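March 19, 2018
By the Pet Desk

The Fornico Slow Feeder: Can a Bowl Teach a Rescue Dog Some Manners?

Our foster dog eats like someone is timing him. He came to us from a shelter in August with a coat like an old doormat and one firm belief, that any dinner not swallowed in 30 seconds will be taken away. The coat has recovered beautifully. The belief is still going strong.

So we bought the Fornico slow feeder, a wide plastic bowl with a maze of ridges molded into the bottom. The kibble falls between the ridges and the dog has to work it out with his tongue. That is the theory, and for the first two dinners it was also what happened. He looked deeply insulted, but he ate slowly.

On the third evening he picked the whole thing up by the rim and tipped it onto the kitchen floor. Dinner was over before I found the broom.

To be fair to Fornico, the rubber feet grip well on tile. They just weren't designed for a dog who lifts. I put the bowl inside a heavy baking dish, and that stopped him. We're now up to six minutes a meal, he burps less, and he has mostly quit coughing up breakfast on the rug I like.

Cleaning it is a chore. Wet food packs itself into the corners and sets like grout, and the dishwasher only bakes it on. Use an old toothbrush - ideally one nobody in the house still wants.

The large size holds 64 ounces, far more than he'll ever be served, whatever he tells the neighbors. I also tried the Garkalel lick mat, a cheaper choice if your dog eats mostly soft food. Mine ate the mat. 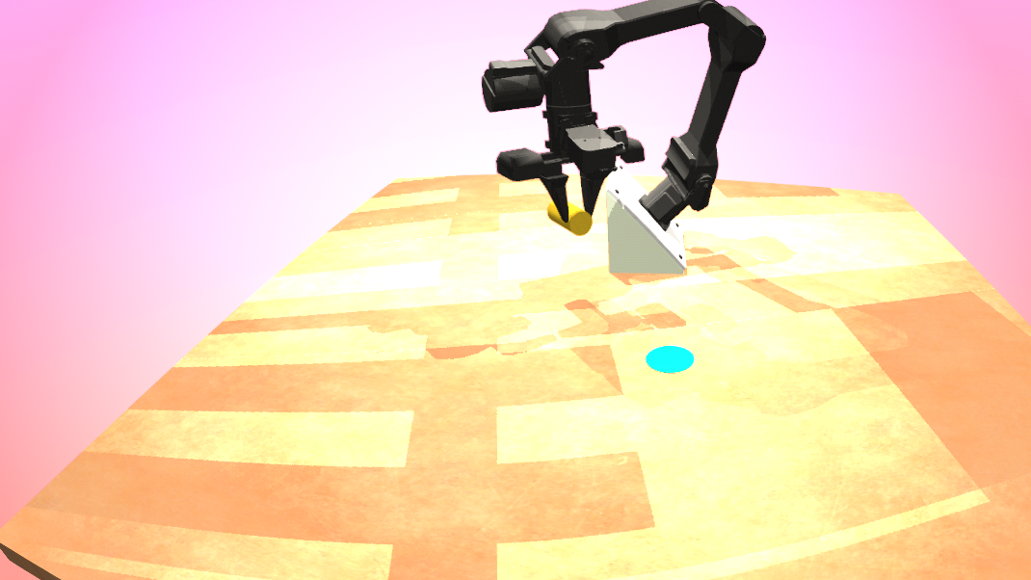
The Verdict

Buy it if your dog bolts his food and has never shown an interest in lifting things. If he has, budget for a baking dish too. I'd give it four stars out of five, and the dog would give it none. He still checks the bowl every night after he's done, ridge by ridge, in case I missed something.

Related Stories
Nedelcu Harness Review: Three Walks, One Escape
She Hid Under the Porch All Winter. Look at Her Now!
Is the Drinora Water Fountain Worth the Noise?
500 Blankets for Shelter Cats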